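Newsroom > Press releases > Automation testing

Last updated: April
Reading time: 4 minutes

Nornen opens kitchen appliance trial comparing robot grippers and multi-fingered hands

Nornen, a test laboratory for robot end effectors, has started a comparison of grippers and hands on one household job: operating a countertop microwave oven. The trial covers opening the door, closing it and pressing controls on the front of the appliance. Hardware for the trial comes from Zabala, which makes multi-fingered hands, and Foseck, which supplies grippers and mounting brackets. The control software is from Wondimetti.

The oven is an ordinary Midea model with a door-release button below the control panel. It was bought at retail and has not been modified. Nornen chose a microwave after customers asked for results on appliances that people already own.

"Most of the published numbers we get sent are for picking up blocks," said Rania Rawashdeh, head of testing at Nornen. "Our customers want to know if the thing can open a door and press a button without pushing the oven across the table. So we are measuring that."
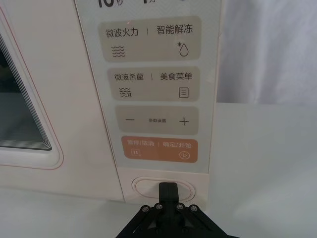
Will the trial name a single best gripper?
The results will be listed by task, with no overall ranking. A gripper that does well on a push button may do poorly on a door, and buyers are expected to read the table for the jobs they care about.

Each end effector in the trial makes 1000 attempts, split between the door tasks and the button tasks. An attempt is stopped and logged as a failure if the target has not been reached within 10 seconds. The oven is put back on its marks whenever it has shifted. Operators do not adjust the controller between attempts, and any change to the software means the set starts over.

For the door tasks, the laboratory records the opening angle, the peak force at the wrist and the final position of the oven. Closing is scored separately from opening. The door has to latch fully for the attempt to count.
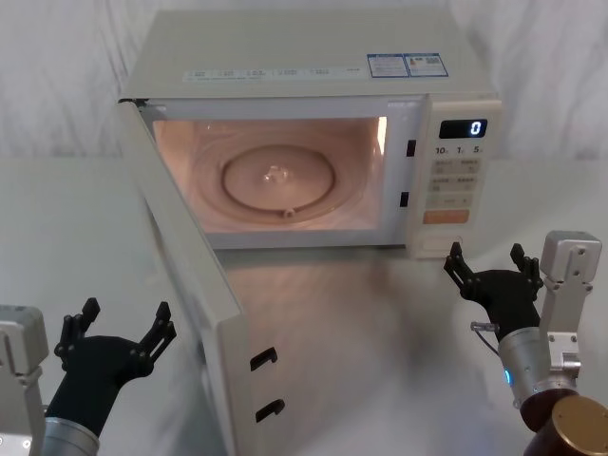 Dörte Kohlhase, who leads mechanical design at Zabala, said the company asked for the door tasks to be included. "A hand with several fingers costs more and has more parts that can wear out," she said. "If it can't do something useful with the edge of a door, a customer has every right to ask why they should pay for it. We would like to have that in a report from someone other than ourselves."

Zabala has supplied a left and a right hand. Foseck has supplied two sizes of gripper, along with the adapter plates needed to change from one end effector to another on the same arm. A change takes one technician less than half an hour, including the calibration check.

Cameras are the second part of the comparison. Nornen is recording from the wrist, from head height and from chest height, and the Wondimetti controller will be run on each view alone and then on combinations. The wrist view gives the most detail close to a button but loses the rest of the appliance. The higher views keep the whole oven in sight for most of a task, though a hand can cover the part of the door it is working on. 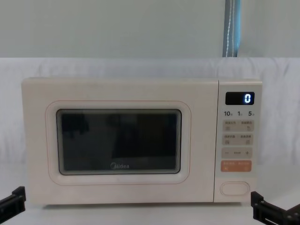 Early runs have already led to one change in the test plan. Eino Halonen, controls engineer at Wondimetti, said the first version of the button task used a fixed approach path, which favored the narrower of the two Foseck grippers. The path is now planned separately for each end effector, and the 285 attempts made under the old plan have been thrown out.

"It cost us some time, but the numbers would have been unfair to the hands," Halonen said. "The controller gets the same target and the same force limit in every case. How it gets there depends on the shape of what is on the end of the arm."

White fabric is hung behind the oven for the first stage to keep the background plain. A second stage will use an ordinary kitchen counter with other items on it. Lutz Weidemann, product manager at Foseck, said his company is more interested in that stage, as most of its customers work in cluttered spaces.
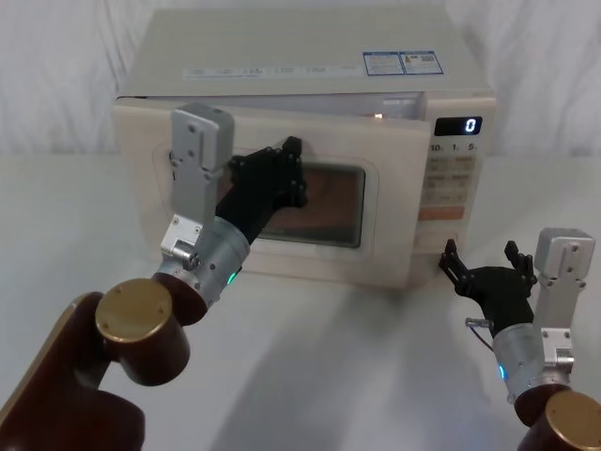
Nornen will publish the door results first, followed by the button results and the camera comparison. The report will include the failed attempts, sorted by cause, and 400 of the recorded runs will be made available to registered customers along with the force logs. Suppliers see their own results before publication and may add a written comment, but they cannot withdraw a product once its set is complete.

Companies that want to enter an end effector in the second stage should write to Albane Coste in the Nornen trials office. Entries need a mounting drawing, a payload figure and a spare set of fingertips or pads. Foseck adapter plates are available on loan for the length of the trial.

About Nornen
Nornen tests grippers, robot hands and wrist-mounted sensors for manufacturers and buyers. Its reports are paid for by subscription, and suppliers are not charged for taking part.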